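This site uses cookies to remember your preferences. Accept / Manage settings

About Grallano

Grallano arranges and services bridge and construction loans on small commercial buildings, mostly mixed-use and light industrial. Loan sizes start at $800 thousand. The firm was set up by Cor Peeters and Flurina Kuster after the sale of their earlier business, Pralix, and still works from two offices. 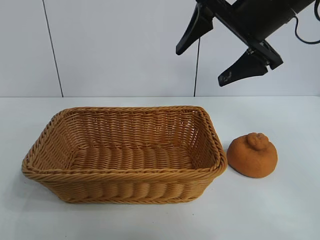

Loan Servicing & Draw Administration

The department is headed by Nnamdi Sani. It boards new loans, collects payments, holds tax and insurance reserves, and releases construction draws against inspection reports. The current portfolio is around 3000 loans, including those acquired with the Buthelezi book in June. Mackenzie Sutherland manages payoffs and lien releases. Florian Nägeli handles draws.

Draw requests received complete by 2 p.m. are logged the same business day – later ones go into the next day's queue. A complete request has a signed draw form, invoices, lien waivers from the prior draw and an updated budget. Retainage is set in the loan agreement and is not negotiated at the servicing level. 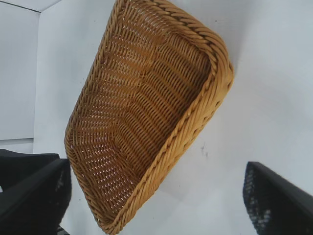 Who approves a change to the construction budget?

The asset manager named in your closing letter approves it in writing. Servicing then updates the draw schedule, and no funds move between line items before that.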